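Grallel 혐기 배양 용기 사용 설명서
3장. 설치와 첫 배양

이 장은 상자를 이미 뜯은 분을 위한 것입니다. 아직 뜯지 않았다면 2장의 구성품 목록부터 확인하십시오. 2장을 건너뛰고 여기로 온 분도 많으리라 짐작하지만, 뚜껑용 고무 패킹이 포장 완충재 사이에 끼어 있다는 사실은 알고 계셔야 합니다. Enside 고객 지원팀에 가장 자주 들어오는 문의가 "패킹이 없습니다"이고, 가장 자주 나가는 답변은 "상자를 다시 열어 보십시오"입니다.

3.1 놓을 자리 정하기

Grallel은 산소를 싫어하는 세균을 기르는 밀폐 용기입니다. 산소만 싫어하면 좋겠는데 이 세균들은 온도 변화도, 진동도, 주말 내내 방치되는 것도 별로 좋아하지 않습니다. 자리를 고를 때는 다음 순서를 따르십시오.

1. 수평이 맞는 작업대를 고릅니다. 용기 바닥의 미끄럼 방지 고무가 전부 닿아야 합니다.
2. 원심분리기나 진탕기와 같은 작업대에 두지 마십시오. 뚜껑 나사는 진동에 조금씩 풀립니다.
3. 벽과 용기 사이를 15 cm 이상 띄웁니다. 뚜껑 손잡이가 돌아갈 공간입니다. 덜 띄우고 설치하면 뚜껑을 열 때마다 손등으로 벽의 질감을 알게 됩니다.
4. 직사광선이 드는 창가는 피합니다.
5. 알코올램프나 버너 옆에 두지 마십시오. 가스 발생 봉지를 쓰는 동안 용기 안에는 수소가 있을 수 있습니다.
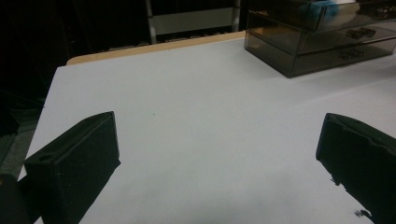 경고: 5번 항목은 농담이 아닙니다. 이 설명서에는 가벼운 문장이 더러 섞여 있으나 수소와 불꽃에 관한 문장은 모두 진지합니다. 용기를 열기 전에는 주변의 화염을 반드시 끄고 환기 장치를 켜십시오.

3.2 뚜껑과 패킹 조립

1. 패킹을 중성 세제로 씻고 보풀이 없는 천으로 닦아 말립니다. 고압멸균기에 넣지 마십시오. 넣어 본 고객의 말로는 패킹이 "감자칩 모양"이 되었다고 합니다.
2. 뚜껑을 뒤집어 놓고 안쪽 홈에 패킹을 끼웁니다. 납작한 면이 뚜껑 쪽, 둥근 면이 용기 쪽입니다.
3. 손가락으로 한 바퀴 눌러 뜬 곳이 없는지 확인합니다. 한 곳이라도 떠 있으면 그 한 곳으로 산소가 들어옵니다. 산소는 이런 면에서 몹시 성실합니다.
4. 진공 그리스는 바르지 않습니다. 전임자가 발라 둔 용기를 물려받았다면 닦아 내고 패킹을 새것으로 바꾸십시오.
5. 뚜껑을 용기에 얹고 눈금 두 개를 맞춘 뒤, 손잡이를 시계 방향으로 걸릴 때까지 돌립니다. 공구를 쓰지 마십시오.

참고: 처음 며칠은 손잡이가 뻑뻑합니다. 제품 이상이 아닙니다. 몇 달이 지나도 뻑뻑하다면 7장의 점검표를 보십시오.

3.3 빈 용기 시험

귀한 검체를 넣기 전에 빈 용기로 한 번 돌려 봅니다. 이 단계를 생략하고도 잘 쓰는 실험실이 있기는 합니다. 그런 실험실에서는 대체로 첫 실패 뒤에 이 쪽을 찾아 읽습니다.

1. Sampaio 지시지의 포장을 뜯어 용기 안쪽 클립에 끼웁니다. 글자가 있는 면이 바깥을 보게 합니다.
2. 가스 발생 봉지를 뜯어 전용 칸에 세웁니다. 뜯은 봉지는 곧바로 반응을 시작하므로 이때 전화가 울려도 받지 마십시오.
3. 뚜껑을 닫고 손잡이를 끝까지 돌립니다.
4. 용기 벽에 손을 대지 말고 그대로 둡니다. 봉지 주변이 따뜻해지는 것은 정상입니다.
5. 3시간 뒤 지시지의 색을 확인합니다. 파란색이 빠지고 흰색이 되어 있어야 합니다.

지시지가 연한 파란색이면 한 시간을 더 기다립니다. 그래도 파란색이면 패킹을 다시 끼우고 새 봉지로 처음부터 반복하십시오. "거의 흰색"은 흰색이 아닙니다. 절대혐기성균은 반올림을 모릅니다.

주의: 한 번 쓴 가스 발생 봉지는 다시 쓸 수 없습니다. 다 쓴 봉지는 완전히 식힌 뒤 소속 기관의 폐기 기준에 따라 버리십시오.

3.4 작업대 준비

평판을 넣기 전에 작업대를 정리합니다. 용기를 열어 둔 시간이 길수록 세균에게는 나쁜 하루가 되므로, 필요한 것을 모두 손 닿는 곳에 꺼내 놓고 시작하는 편이 낫습니다.

1. 상판을 소독제로 닦고 제품 표시에 적힌 접촉 시간을 지킵니다. 뿌리자마자 닦아 내면 청소는 되지만 소독은 되지 않습니다.
2. 평판, 지시지, 봉지, 유성펜을 꺼내는 순서대로 늘어놓습니다.
3. 배지는 미리 환원시켜 둔 것을 씁니다. 냉장고 안쪽에서 발견된, 날짜를 읽을 수 없는 배지는 발견한 기념으로 폐기하십시오.
4. 평판 표시는 뚜껑이 아니라 바닥면에 합니다. 뚜껑은 서로 바뀝니다.

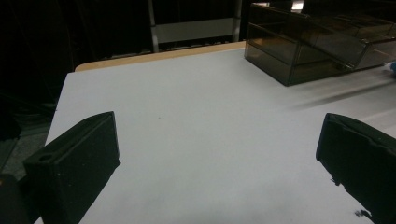 그림 3-2. 흰색 상판의 작업대. 뒤쪽 가장자리에 밝은 갈색의 좁은 나무 띠가 있다.

3.5 평판 넣기와 배양 시작

1. 접종을 마친 평판을 뒤집어 선반에 쌓습니다. 한 단에 5장을 넘기지 마십시오. 더 들어가는 것은 저희도 압니다. 들어가기는 하는데 가운데 평판까지 기체가 고르게 돌지 않습니다.
2. 선반을 용기에 넣습니다. 선반 다리가 봉지 칸을 누르지 않는지 봅니다.
3. 새 지시지를 끼우고 새 봉지를 뜯어 넣은 다음 곧바로 뚜껑을 닫습니다. 봉지를 뜯고 뚜껑을 잠글 때까지 2분을 넘기면 안 됩니다.
4. 용기째로 배양기에 넣고 균종에 맞는 온도를 설정합니다.
5. 지시지가 흰색으로 바뀐 시각을 배양 시작 시각으로 기록합니다. 뚜껑을 닫은 시각이 아닙니다.

참고: 중간에 궁금해서 열어 보는 일은 배양 실패의 흔한 원인입니다. 용기 벽은 투명합니다. 밖에서 보십시오.

3.6 Hunow에 기록하기

Hunow는 배양 시각과 지시지 확인 결과를 적어 두는 기록 프로그램입니다. 종이 노트를 계속 써도 제품 작동에는 지장이 없습니다. 다만 노트에 커피를 쏟았을 때 저희가 복구해 드릴 수는 없습니다.

1. 용기 바닥의 일련번호를 '새 용기' 화면에 입력합니다. 평판이 든 용기를 뒤집어 번호를 읽지 마십시오. 일련번호는 보증서에도 적혀 있습니다.
2. '배양 시작'을 누르고 3.5의 5번에서 적은 시각을 넣습니다.
3. 알림을 켭니다. 기본값은 꺼짐입니다. 왜 꺼짐이 기본값인지는 개발팀에 거듭 물었고, 다음 판에서 바꾸겠다는 답을 거듭 들었습니다.
4. 배양이 끝나면 지시지 색을 한 번 더 기록합니다. 이때 파란색이 돌아와 있으면 중간에 샌 것이므로, 그 회차에서 균이 자라지 않았다는 결과는 음성으로 보고할 수 없습니다.

3.7 열기와 뒷정리

1. 주변의 불꽃을 모두 끄고 환기 장치를 켭니다.
2. 손잡이를 천천히 풀고, 바람 새는 소리가 나면 멎을 때까지 기다립니다.
3. 평판을 꺼내 판독합니다. 계대가 필요하면 먼저 계대하고 감상은 나중에 하십시오.
4. 냄새가 심할 수 있습니다. 혐기성균 배양의 통상적인 특징이며 환불 사유가 되지 않습니다.
5. 용기 안쪽을 소독제로 닦고 물기를 말린 뒤, 뚜껑을 잠그지 않고 얹어만 둡니다. 잠근 채로 보관하면 패킹이 눌린 모양으로 굳습니다.

용기 안에 물방울이 많이 맺히는 경우와 지시지가 얼룩덜룩하게 변하는 경우는 6장에서 다룹니다. 패킹을 잃어버린 경우에는 상자를 다시 열어 보신 다음 부록의 부품 주문표를 이용하십시오.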